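Odwood open day, at last

I'd had the Odwood open day circled on the calendar since June, and then of course the car wouldn't start, so I caught the bus out to Enduscombe and walked the last bit in a lovely stiff breeze. It was worth every step (and I'm told it was roughly 900 metres, which my knees dispute).

If you've never been, Odwood is a small robotics workshop that's interested in household jobs: tidying up, hanging things, putting shoes where shoes go. Jhair Arboleda showed our group through, and what a patient man he is! I must have asked him 30 questions before morning tea. The one I kept coming back to was how you teach a machine something as fiddly as tidying a lounge room, and his answer was that a person does the job first, with grippers in their hands, and the robot learns from the recordings. Each gripper has a cube on the back covered in black and white square patterns, so its position can be followed as it moves about. 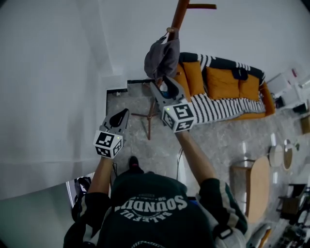
The coat stand

I'd expected nuts and bolts, and what I got was a wooden coat stand with a grey hat on it, next to a sofa with orange cushions I'd very happily take home. My favourite part of the day, by a mile. I had a turn with a spare pair of grippers afterwards and they're odd things to get used to, a bit like eating your tea with salad tongs, and you do find yourself holding your breath.

Jhair said they had 2,711 recordings so far under a project called Ayala, and would like plenty more. My own efforts won't be among them, I suspect.

There were scones after, and a good long natter with a couple from Brakatard who'd driven over for the morning and very kindly dropped me back at the bus stop.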